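Search this site
Enter keywords
Go

The quiet math of the storage unit

By Kevin Phelan

My brother-in-law pays $108 a month to keep a couch he doesn't like. He has paid it for 2 years. I have asked him what the couch is worth and he changes the subject.

I bring him up because the storage business would like us to believe he is rare. The pitch is always the same: you're between homes, you need a little room, you'll be out by spring. Sultiteck, which runs the place he rents from, has a banner over the gate that says "Just for now." I'd like to know how many of the tenants behind that gate signed up last December, and how many can't remember which December it was.

I don't doubt that some people need these places. Divorce, a flooded basement, a parent's house that has to be emptied in a weekend – fine. What I doubt is the idea that space is the thing we're short of. Most people I know who rent a unit also have a garage they can't park in. They ran out of decisions long before they ran out of floor.

The other half of the industry sells us shelves and bins, and I trust it only slightly more. I've read the articles. Buy the matching set, label everything, breathe. Marisol Ríos, my neighbor, spent $1,059 on a system from Santoro and now owns a very tidy collection of cables for phones she threw out years ago.

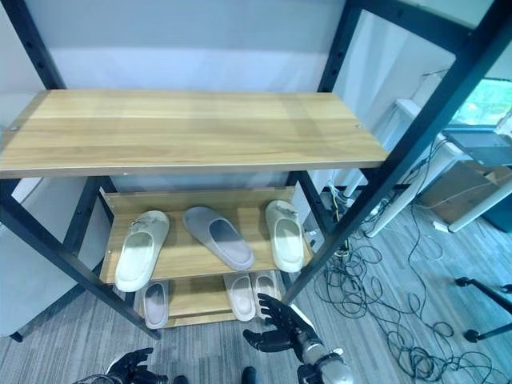 What the shelf can't do

A shelf will hold whatever you put on it. It has no opinion about your college notebooks. The people selling it have an opinion, and it's that you should buy another one for the other wall.

I'm told the answer is to scan things, or to "rotate" them by season, or to sign up with a pickup service like Nerbridge that takes your boxes away and shows you little photos of them on your phone. I tried that last one. I looked at the photos twice. Then I paid for eleven more months.

So I'm skeptical of any fix that comes with a monthly bill. If a box has gone a year without being opened, I'd want a good argument for keeping it, and "it might come in handy" is a weak one. My brother-in-law says the couch might come in handy.

Comments (3)

Olumide Briggs
Easy to say if you've never had to move for work on short notice. My unit saved me. Closed it after four months though.

Rigoberto Tello
I added ours up and stopped at $1,712. My wife asked me not to keep going.

Gyu-bin Oh
What color is the couch? Asking for real.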